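Using Found Wood in the Studio: What I Do Before I Glue Anything

Most of my sculpture starts on the ground. I pick up branches, driftwood, fence slats, the odd chair leg, and by March the back porch looks like a beaver moved in. People ask me in class how I keep all that stuff from rotting or cracking or crawling across the floor, so I finally wrote my habits down.

First, I don't bring anything inside the day I find it. It sits on the porch on two bricks with air underneath. Bark hides an awful lot of bugs, and I learned that with a gorgeous piece of cherry from the Brorcombe trail that left little piles of powder all over my drawings (I was sick about it!). If you see fresh powder, bag the piece and put it in a chest freezer for 4 days, let it thaw, then freeze it again.

For cleaning I like a dry stiff brush. Nylon, never wire, unless you want scratches. Mud in the cracks comes out with an old toothbrush and a bamboo skewer. If I have to use water I use hardly any, and I stand the piece on end so it can drip.

Bark is a question of taste. If it moves when you push it with your thumb, it's coming off sooner or later, so take it off now. If it's tight, I run thin wood glue under the edges with a cheap brush and wrap the whole thing in strips of old T-shirt overnight. Rubber bands leave dents. Ask me how I know.

Joining two branches is where beginners get frustrated. Round against round has almost no surface for glue, so shave a flat on each one, drill through both, and use a dowel. My friend Renata Marciniak cuts her own dowels from the same branch and the joint just disappears, but I'm lazy and buy mine in a bag.

Finish comes last and I go light. One thin coat of paste wax, buffed with a sock. I tried a glossy varnish on Flesgate, my big tangle of apple prunings, and it looked like a row of candied yams. It took me 67 hours of sanding to get back to bare wood, and yes, I kept track, out of pure spite.

A few odds and ends while I think of them. Save your sawdust in a jar, sorted by color, and mix it with glue for filling cracks. Write where you found each piece on masking tape and stick it to the cut end. Sharpen your knife before you start, when you're still in a good mood. 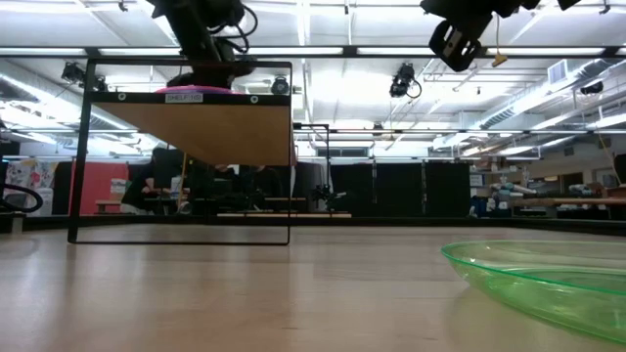
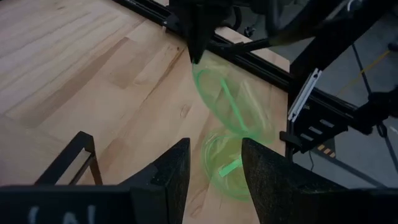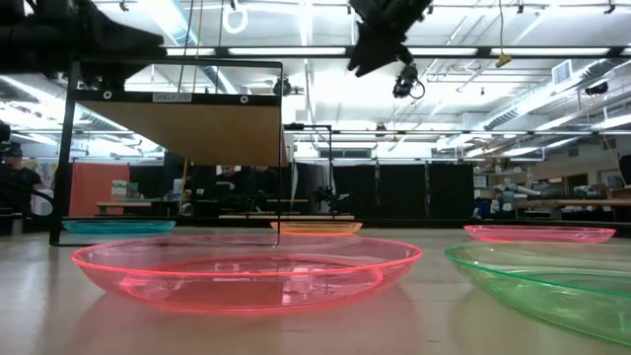 Page 71

Storage, since I promised! Long pieces go upright in a trash can with holes drilled in the bottom. Twigs get bundled with cotton string, loosely, and hung from a nail. I keep the really odd shapes on a high shelf where I can look at them while I drink my coffee, and every so often one of them tells me what it wants to be. The rest goes in the wood stove on Thursday night.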